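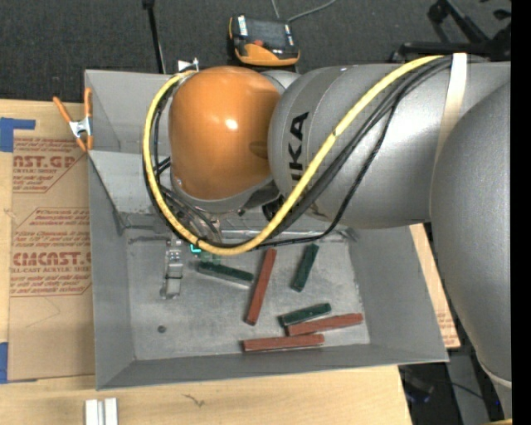 Er vermisse das Sortieren keine Minute, meinte Ilango Namboodiri, nur die Ruhe dabei, die fehle ihm manchmal. Mit diesem Satz im Ohr bin ich am Abend vom Tag der offenen Tür bei Tapia in Vilatville nach Hause gefahren, und er geht mir immer noch durch den Kopf.

Tapia bereitet Klötze und Profile für andere Betriebe vor, also sortieren, ausrichten, in Trays legen. Das meiste davon ist Handarbeit, seit Februar aber steht in der hinteren Halle die Zelle, die intern Kelau heißt. Ich hatte mir einen großen Käfig mit Warnlichtern vorgestellt und stand dann vor einem hölzernen Tisch mit einer grauen Blechwanne, in der rotbraune und dunkelgrüne Klötze kreuz und quer lagen. Darüber der silbergraue Arm mit seiner orangefarbenen Kappe, das gelbe Kabel im weiten Bogen daran herunter. Ich hätte eine Stunde dort stehen können!

Das Schwierige ist nämlich das Durcheinander. Ein Klotz allein auf dem Tisch ist leicht zu fassen, aber sobald zwei aneinanderliegen oder einer schräg steht, muss der Greifer seitlich dazwischen, und dafür braucht er Platz, den er nicht immer hat. Bleibt er hängen, meldet sich die Zelle, und jemand schiebt die Teile kurz auseinander. Am Anfang kam das ständig vor, wurde uns erzählt, inzwischen 4 Mal pro Schicht.

Und die Leute? In der Gruppe arbeiten 24 Kolleginnen und Kollegen, so viele wie vorher. Früher gingen pro Person 500 Klötze am Tag durch die Hände, immer aus der Wanne gebückt. Die Schultern danken es der Maschine, das habe ich mehrfach gehört. Dafür ist anderes dazugekommen: Einstellungen prüfen, Störungen beheben, mit der Firma Nillell telefonieren, die die Steuerung betreut. Wer das lernen wollte, bekam eine Schulung von vier Wochen. Eine Kollegin wollte nicht und arbeitet jetzt am Versand — auch das wurde offen gesagt, was mir gut gefallen hat.

Etwas kritischer wurde es in der Kantine (sehr guter Pflaumenkuchen übrigens). Beim Sortieren konnte man sich unterhalten, jetzt hört man mit einem Ohr immer auf den Meldeton. Der soll demnächst leiser werden, ein Vorschlag aus der Frühschicht.

Für nächstes Jahr ist eine zweite Zelle geplant, dann für die langen Profile. Ich habe mich schon auf die Besucherliste setzen lassen.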